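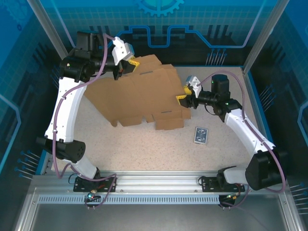

最終の渡し船、逃した。

オッタヴィオ・ヴィラは桟橋の先で息を切らして、もう豆粒みたいになった船尾の灯りを見ていた。走ったのに。駅から全部走ったのに。鞄の中で姉の手紙がかさかさ鳴る。消印は1/3/18。半年も前の手紙を、なんで今さら。

「次は朝だよ」

切符小屋の窓から声。女の人。名札にシャオイェン・ルーとある。

「朝って何時」
「霧しだい」

霧しだい。そんな時刻表があるか。でもクレステスブリッジとはそういう町だと、姉がいつか書いていた。橋の名前がついてるくせに橋がない。昔はあった。流された。名前だけ残った。

七月なのに寒い。上着は列車に置いてきた。ばかだ。

「泊まるとこ、ありますか」
「パリージ。坂の上。ドア叩くなら強くね、アデルモは耳が遠いから」

坂。また坂だ。石段が濡れていて二度すべった。一度は手をついた。手のひらが擦りむけて、じんじんする。パリージの看板は半分しか灯っていなくて、叩いた。強く。もっと強く。犬が吠えた。隣の家の二階で誰かが怒鳴った。

やっとドアが開いて、老人が出てきた。アデルモ・ヴィターレ。眼鏡を額に上げたまま、眼鏡を探している顔。

「部屋は」
「あるよ。一つ。天井が低い」
「かまいません」
「1,700」

高い。高いけど他にない。払った。財布が軽くなった。老人は札を数えもせずに前掛けのポケットに突っ込んで、スープを出してくれた。豆のスープ。塩が足りない。でも熱くて、三口目で泣きそうになった。腹が減ってただけだ。たぶん。

「島に行くのかい」
「姉が、いるはずで」
「名前は」
「リュシー。リュシー・デュフール。結婚して姓が変わって」

老人の手が止まった。止まったと思った。気のせいかもしれない。匙を拭いていた布を、もう一度たたみ直した。

「リルネマンスの家の人だね」

リルネマンス。手紙にあった名前。島の北側の、灰色の家。姉はそこで古い時計を直していると書いていた。時計なんか触ったこともなかったくせに。子どもの頃は目覚ましを止めるのも僕の役目だったのに。

「元気ですか、姉は」
「春に見たよ。市の日に。油を買っていった」
「そのあとは」
「そのあとは見てない」

それだけ。老人は奥に引っ込んでしまった。

部屋の天井は本当に低くて、立つと頭をぶつけた。ぶつけた。二回。ベッドに座って手紙を出す。もう暗記してる。それでも出す。

『オッタヴィオへ。来なくていいです。来るなら、急いで来てください。』

どっちだよ。

受け取ったとき、腹が立った。四年も音沙汰なしで、これか。返事は書かなかった。引き出しに入れた。一月が過ぎて、二月も、春も。仕事があった。引っ越しもあった。言い訳ならいくらでも出てくる。それが先週、夜中に急に目が覚めて、ああ行かなきゃ、と思った。理由なんかない。夢も見てない。ただ目が覚めて、そのまま朝まで眠れなくて、切符を買った。

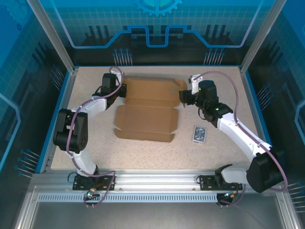
窓の下で誰かが口笛を吹いている。同じ節ばかり、何度も。聞いたことがある。どこで。

母だ。洗濯物を干すときの。

飛び起きた。頭ぶつけた。三回目。窓を開けたら坂の途中に男が立っていて、煙草の火だけ赤い。

「その歌!」
「なんだい」
「その歌、どこで覚えたんですか」

男は少し考えて、それから海のほうを指した。

「リルネマンスの奥さんが歌うんだよ。時計直しながら。荷を届けに行くと、いつも」
「いつも? 最近も?」
「今朝も」

今朝。

今朝って言った。靴。靴はどこだ。片方がベッドの下。左右を間違えて履いて、履き直して、階段を降りる途中で鞄を忘れたのに気づいてまた上がって。アデルモが奥から何か言ったけど、聞こえなかった。お互いさまだ。

男はセッティミオ・バルビエリと名乗った。荷運びの舟を持っているという。ジヴトンという名の、ひどく古い舟。

「乗せてください」
「霧が出てる」
「お願いします」
「金は」
「2しか残ってない」

セッティミオは笑った。煙草を踏んで、僕の擦りむいた手を見て、左右の紐の長さがばらばらの靴を見た。

「弟か。あんた」
「はい」
「似てないな」

よく言われる。姉は背が高くて、僕は低い。姉は黙っていて、僕はしゃべりすぎる。

舟は本当に古かった。底に水が溜まっていて、缶でかき出しながら進む。僕がかき出す係。霧の中は何も見えなくて、エンジンの音がやけに近い。セッティミオは片手で舵を持って、まだあの口笛。途中で音程がずれてる。母の歌はそこで下がるんじゃなくて上がるのに。直してやりたかったけど、姉がそう歌っているのかもしれないと思って、やめた。

「40分かかる」

長い。缶を動かす。水、冷たい。手のひらに沁みる。何を言おう。着いたら最初に何を言えばいい。遅くなってごめん。なんで急げって書いたんだ。元気だった? 四年だぞ。どれも違うきがする。

「姉は、病気ですか」

聞いてしまった。エンジンの音で聞こえなかったかと思ったら、ちゃんと返事が来た。

「目がな」
「目?」
「だんだん見えなくなってる。だから急いでるんだろう。時計」

缶を持つ手が止まった。足元の水がゆっくり増えていく。

「かき出せ。沈む」
「あ、はい」

かき出す。かき出す。来なくていい。来るなら、急いで。ああ、そうか。そういうことか。顔が見えるうちに、ということか。それならそう書けばいいのに。書かない人だった。昔から。熱があっても学校に行って、廊下で倒れて、それでも平気だって言い張った人だ。

半年。引き出しに半年。

霧の中に灯りがひとつ出た。黄色い。揺れている。誰かがランプを持って立っている。

「ああやって毎晩いるんだ」とセッティミオ。「舟が通ると出てくる。誰も降りないのにな」

立ち上がったら舟が傾いて、怒鳴られた。座れ。座れない。灯りの横の影は背が高い。うんと高い。

「姉さん!」

声が裏返った。影が動かない。聞こえてないのか。もう一度息を吸って、でも名前じゃなくて、口笛を吹いた。唇が寒さで震えて、すかすかの音しかでない。最初の節。次の節。下がるところを、上げた。

灯りが、ぐらっと揺れた。

それから霧の向こうで、続きを歌う声がした。

「紐」とセッティミオが言った。「そこの紐、投げてくれ。早く」

僕はほとんど見もせずに紐を摑んで、桟橋に向かって投げた。届かなかった。もう一回投げた。今度は、細い手がそれを取った。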